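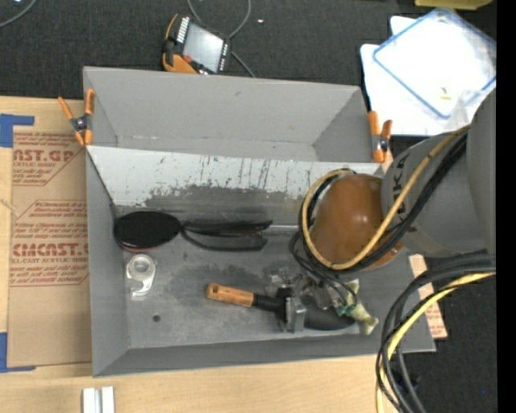
Questions I get about the Thursday swap table

How does the swap table work?
You bring stuff you don't need, you take stuff you do, and no money changes hands. I put the tables out at 8 and start packing up when it gets too dark to read labels. It began as a way to clear my own garage and it's grown a fair bit since!

Do I have to bring something to take something?
Nope. If you've just moved and need a saucepan, take the saucepan. Bring something back in March when you've unpacked, or don't.

What will you accept?
Kitchen gear, hand tools, books, jigsaws (all pieces please, I beg you), garden bits, kids' clothes that have been washed. Paint tins only if they're sealed. I can't take mattresses, car seats or bike helmets, and I've got more coffee mugs than any one street could use, so maybe hang on to those for now.

Can I drop things off during the week?
Please ring first. Someone left 40 VHS tapes on my verandah in the rain once and I'm still a bit cranky about it. If I'm home I'm happy to open the side gate for you.

Do you test electrical items?
I don't, so plug-in things go on the "take it as you find it" table. I had a Lunde kettle at home for years and loved it, but I wouldn't promise anybody that a second-hand one is safe. Get it checked by a sparky if you're not sure.

Can you hold something for me?
Until the end of the day, yes. After that it goes back out - I've only got so much shed.

Is there a limit on how much I can take?
Twenty items a visit. I used to have no limit at all, and then a bloke with a trailer turned up and took the whole book table. The limit doesn't count seedlings, which you can take as many of as you can carry (especially the silverbeet, it's everywhere).

Where do I park?
Not in front of number 202, their driveway is tighter than it looks. There's loads of room on the Prirnov Street side and it's a flat walk from there, good for prams and trolleys.

What happens to the leftovers?
Most of it goes to the op shop. Odd screws and hinges stay with me, sorted into jars by size, or near enough - I get through a few of those each winter with the radio on.

Related
Sharpening garden shears at home
Wemex jar labels: do they survive the dishwasher?
Fixing a wobbly Clustier shelf
Seedling swap list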